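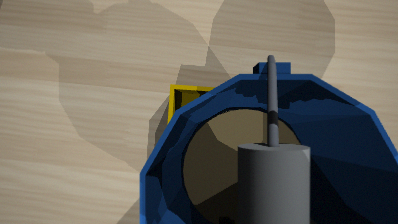

During the reporting period, Soltex completed the second stage of the Wakeo project at the Barredo returns and repacking plant. The work was supported by the Andulness workplace fund and covered the simulated bench, the first version of the revised job descriptions, and training for employees on both shifts. Bench trials are run in simulation before any change is made on the plant floor. Close views from the tool side have been useful to the packing staff who review them: with the blue container nearest the tool, the yellow box behind it is mostly hidden, and much of the container's inside lies in dark shade. Reviewers asked that container spacing be added to the setup sheet, and this was done in March.

Staffing and duties

The plant employs 29 people in manual sorting and repacking. No position has been removed under the project, and the agreement signed at the start of the grant remains in force. Twelve employees have now finished the bench operator course, which covers setup, stopping and restarting the arm, and reporting a failed pick. Those who complete the course move to a higher pay step whether or not they are later assigned to an automated bench.

Interviews held after the course gave mixed results. Employees with wrist or shoulder complaints generally welcomed the transfer of repeated lifting. Several experienced packers were concerned that the remaining manual work would consist mainly of difficult items, with fewer easy ones in between to allow a change of pace. Shift supervisors have been asked to keep a share of ordinary items at the manual benches, and the hourly target there has been suspended until October.
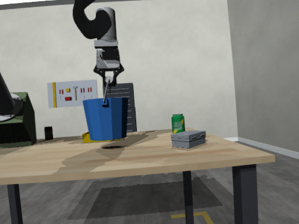

The number of simulated trials reached 1,000 at the end of the period, against a planned 700. The additional trials were used for containers with handles, a group that had been left out of the original plan and was added at the request of the evening shift. Results are reviewed by trained operators together with the engineering team. Operators may mark any trial as unacceptable even when the software records it as complete. This right of review has lengthened the weekly meeting, and the time is now counted as paid working hours in the project budget.
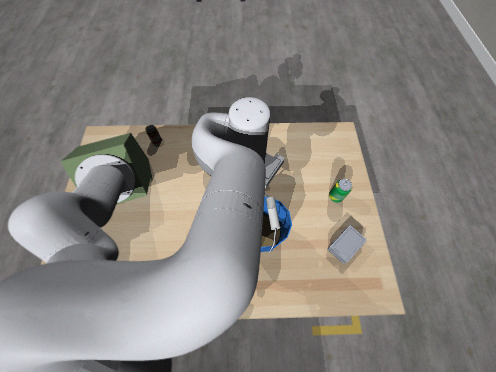
Simulated bench at Barredo: white arm, blue container, green can and light gray box.

Difficulties and changes to plan

Delivery of the floor guarding is late, and installation of the first physical bench has been moved from August to October. The Spanish version of the operator manual is also behind schedule. Training for the night cleaning crew, who will work near the arm while it is switched off, was not included in the original proposal. Soltex requests approval to move unspent travel funds to this item.

Next period

Work will continue on the handover procedure between shifts, including a written record of stops and restarts. A second round of interviews will be held once the first bench has been in regular use for a month, and the findings will be shared with employees before they are submitted to the fund.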